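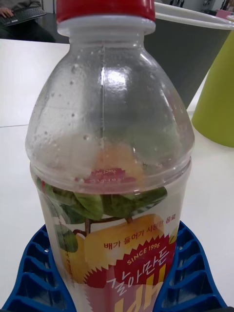 Zadley opens its Enddale workshop to the public for a day of robot demonstrations

Enddale, August

Zadley, which builds and programmes robot arms for sorting and packing work, will open its Enddale workshop to the public this month. Visitors will be able to watch arms picking up, turning and putting down ordinary household goods, speak to the people who set them up, and try the hand controls for themselves. Entry is free.

The workshop has been closed to visitors while the upper floor was rewired. The work finished in the spring and both floors will be in use on the day.

Doors open at 10am and the last demonstration starts at 3.30pm. Demonstrations run through the day on the ground floor, with a break between 12.30pm and 1.15pm. Talks take place upstairs at 11am and 2pm. Places for the talks can't be booked and seats will be given out at the door.

What visitors will see

The main demonstration deals with drinks bottles. Clear plastic is one of the harder things for a robot to handle. Light passes through it and bounces off it, so a camera may pick up the back of the label through the front of the bottle, or a bright streak where there is no edge. A label that wraps all the way round can also look quite different after a small turn.

Zadley has been working on this with Akyol, a packaging firm that sorts returned bottles for reuse and recycling. The bottles used in the workshop are the kind found in any corner shop or supermarket. One of them, a Korean pear drink with a red cap, "SINCE 1996" on its label and a large yellow pear below green leaves, has become a regular test item.

"People expect us to have special bottles," said Mererid Rowlands, who runs the Enddale workshop. "We go to the shop and buy drinks. If the arm can't cope with what's on the shelf, it's no good to Akyol. The pear one is useful to us because you've got a picture and two sorts of writing on a label you can partly see through."

The arms carry a small camera close to the gripper. During the demonstrations the view from the camera will be shown on a screen beside the table, so that visitors can compare it with what they see from where they are standing. Staff will explain how the arm decides where to take hold and what it does when it gets it wrong.

"It will drop some," said Idris Powell, who leads the handling team. "We're not going to run a recording. If it misses, we'll say why we think it missed and have another go. I'd like people to see how much of the job is fiddling with lights and moving a bottle a little to the left."

A second table will be set aside for visitors who want to control an arm by hand. There will be a member of staff at the table at all times. Children aged 8 and over may take part with an adult. Younger children are welcome in the building but must stay behind the floor line near the tables.

The talks

Sunee Phromma will give the 11am talk, on how a robot is taught a task by a person doing it first. She joined Zadley from a food packing business, where she worked on the line before moving into training. Her talk is meant for people with no technical background and will last half an hour, with questions afterwards.

The 2pm talk will be given by Elfriede Vogler, who looks after testing. She will go through the results of the bottle work so far. The team has recorded 3,000 attempts at picking up bottles in the workshop, with full ones, part-full ones and empties, and under different lighting. The talk will cover which bottles gave the most trouble and which changes made no difference at all.

"The ones that went wrong are the ones I want to talk about," she said. "A nearly empty bottle is light and the sides give when you squeeze them. A full one doesn't behave like that. You can't use the same grip and hope."

Jobs and placements

Zadley is also looking for staff. There are two posts open at Enddale, one for a workshop technician and one for a robot operator. Neither needs a degree. Training is given for both, and the operator post can be worked part time. Members of the team will be on the ground floor throughout the day to talk about the work and hand out application forms.

The firm takes students from local schools and colleges on placements lasting 6 weeks. Teachers who would like to bring a group on another date can leave their details at the front desk or write to the workshop.

Hywel Gwilliam came to Zadley on a placement and now works there full time, setting up the tables and keeping the recordings in order. He will be running the hand control table on the day.

"Most people are better at it than they think they'll be," he said. "The first minute is awkward, then you stop looking at your hands. I had never been near a robot before I came here and I learned on the same controls."

Recordings of the bottle work are stored and labelled using Utell, a programme written by the Enddale team. It will be running on a computer upstairs for anyone who wants to look through past attempts. Visitors' own attempts at the hand control table will not be recorded.

Getting there and access

The workshop is on the Enddale industrial estate, at the far end of the main road through the site. Parking is in front of the building and in the yard next door, which will be signposted. The bus stops at the estate entrance, five minutes' walk away. Bicycles can be left in the covered area by the side door.

The ground floor has level access and an accessible toilet. There is a lift to the upper floor. The arms are not loud but the compressor can be heard when it starts up, and anyone who would prefer a quieter visit is advised to come before 11am, when it will be switched off. Assistance dogs are welcome.

Tea, coffee and cold drinks will be on sale upstairs. Bags larger than a small rucksack should be left at the front desk. Visitors may take photographs on the ground floor except at the two benches marked with yellow tape, where work for other customers is kept.

Notes to editors

Zadley designs, builds and programmes robot arms for handling and sorting. Its workshop is in Enddale.

Akyol sorts used drinks packaging. The bottle handling project is a joint one between the two firms and is still under way. No arms from the project have yet been put to use at an Akyol site.

Reporters and photographers may come in from 9am, before the doors open to the public. Mererid Rowlands and Idris Powell will be free for interviews until 9.45am and again during the lunch break. Interviews in Welsh can be arranged with Idris Powell or Hywel Gwilliam. Please let the workshop office know beforehand if you plan to film, so that space can be kept for a tripod.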